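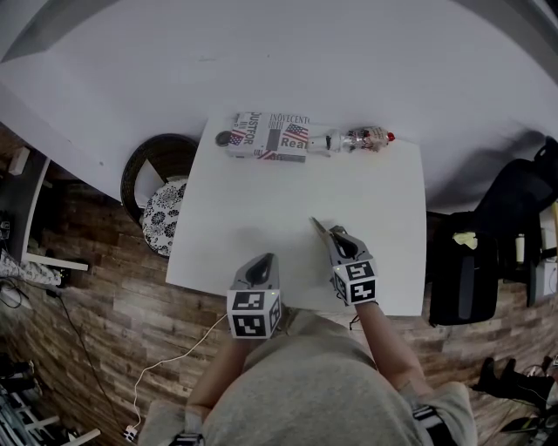
Hi Bernadette, quick catch-up on the Kingi archive grant before you close the half-year books. The oral history side is going really well! We've now got 183 of the 293 survivor interviews transcribed, which is further along than I promised you in May (I was nervous about that number, as you know). The paper records are slower. A lot of the clinic cards came to us in plain folders, and I'd like to move them into flat boxes, cardboard like the one at the far side of the white table, only acid-free and without the flags printed on it. Annick has a quote in for 100 of them and I'll send it over Monday.

Print this page | E-mail this page

The Mulow reading room has agreed to host the scanned cards, and Clotilde is working through the privacy rules with them. Medical notes from the test years are touchy stuff, so names stay hidden until families sign off. We've mailed 258 consent letters and the replies have been lovely, some with photos tucked in (I cried at two of them, I admit it).

One snag: Skedero still chokes on the older handwriting, so Bożena is typing those cards up herself. That eats hours, and I may ask to shift a bit of the travel money to cover her. Can we talk about it next week?

Noémie Royer

Search this site Enter keywords Go

Contact us | © Kingi Archive Project | Back to top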